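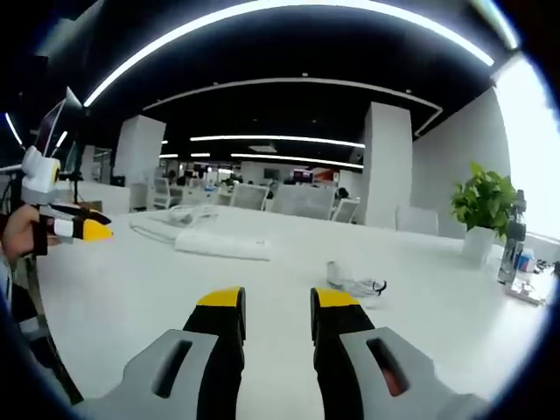 Do both operators have to start a take with their grippers fully open, even when the task begins with something already in hand?

Fully open, both of them, for a slow breath before anyone reaches for anything. If the task needs an object in hand, you pick it up after that, and the pick-up stays in the recording.

Hello everyone,

I put the question and the short answer first so that those of you reading between takes can get back to work. The rest is for people with a cup of coffee, and I'm sorry it ran on a bit (it always does with me).

Morfudd Gittins wrote:
> We've been going around and around on section 9 of the
> Coltgate handling rules. Ultodano starts every take with open
> jaws. Our people at Zaleck close on the cloth first, then hit
> record, and it saves a good few seconds each time. With 2,000
> takes to get through by October I'd love to keep it our way.
> Is the open start a must or just a nice idea?
> Also, does the second operator count?

Morfudd, thank you for asking this on the list and not just to me! I know those seconds add up. But it is a must, and I'd hate for you to find that out at review time. The open start is how the checker finds the zero point for jaw width, and without it every width after that is a guess. We had to set aside 74 takes from the Pálfi batch over exactly this, and they were lovely takes otherwise – careful, steady hands all the way through.

And yes, the second operator counts. The wording in section 9 says "each gripper in use," which I admit is easy to skim past. If you have 2 people at one table, they both open, they both wait, and then one of them says "go." Please don't let the second person drift in late from the side, however natural it feels.

While I'm at it, wrist straps go on before the open start and stay on until the recording has stopped. Things that belong to the office can stay on the table if they're well out of reach of the task, but write them in the session note so the next crew can set up the same way.

I'll send a cleaner wording of section 9 to the list once I've heard from the Ultodano folks. If your takes so far have closed starts, keep them in their own folder for now – please don't delete anything.

Warmly, and with thanks for your patience,
the Coltgate rules editor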